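3.2 Field Medical Readiness

The Gernoleck exercise ran for 36 days and moved 185 casualties, real and simulated, through three aid stations. Most delays came from road transport between stations.
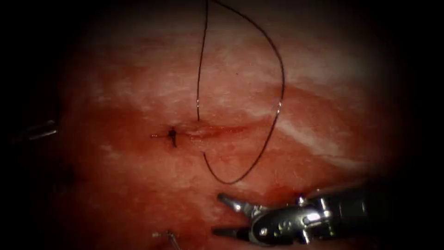
Units at Nulton waited longest, as the bridge there was closed to military traffic at night - a limit the March plan had left out.

Surgical staffing met the target at all but one station.

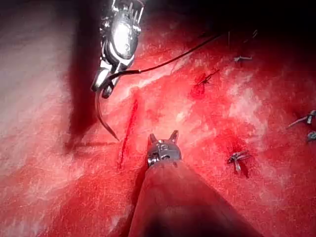 Figure 4. Needle driver holding a curved needle with black suture.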